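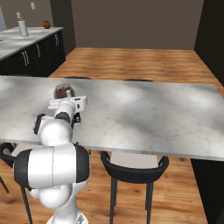 What is a dividend reinvestment plan?
It's a setting on your account that takes each cash dividend and buys more of the same stock with it, fractions of a share included.

I switched mine on in April and I'm way too excited about it, so have a thread.

My first holding was Drestus, a boring little packaging company I picked because I could understand the annual report (most of it!). It paid me $32 last quarter. Before, that would have sat in cash until I forgot it was there. This time it went straight back into shares before I'd even had breakfast.

Fractions are the part I love. Thirty-two dollars doesn't buy a whole share of Drestus, which trades at $50, so I got 0.64 of one. And that 0.64 gets its own dividend next time. Tiny! But it's mine and it's working.

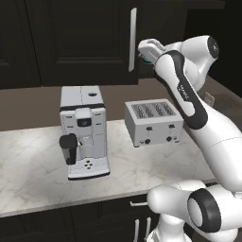
Then there's the tax side, and please read this before you flip the switch. In a regular US brokerage account the dividend still counts as income for the year, even though the cash never reached your pocket. Giuliana Pacheco warned me about this and I'm so glad she did, I'd assumed the opposite.

Keep your purchase records too. Every reinvestment is a separate little buy with its own price and date, and you'll want all of them when you sell. My broker tracks it, but I download the statements anyway and stick them in a folder.

I don't reinvest everything, by the way. Nerora is already the biggest thing I own and I don't want it getting bigger on autopilot, so that one pays out in cash and I decide later. You can usually choose stock by stock (look under account settings, mine was buried three menus down).

Someone asked how big the whole pot is. $1,890 as of this morning, spread over 8 companies. So no, I'm not retiring! But I read every one of those quarterly reports now and I never thought I'd be a person who does that.

Lucero Villca asked whether it's better than picking your moment to buy. I really don't know. Sometimes it'll buy at a silly high price and I'll wince. I'm just happy it buys when I'm busy or chicken.

Next up I'm reading about Hivell, which cut its payout last year and then raised it again. I want to know what changed. Will post my notes, and if you own it, tell me what you think of the debt!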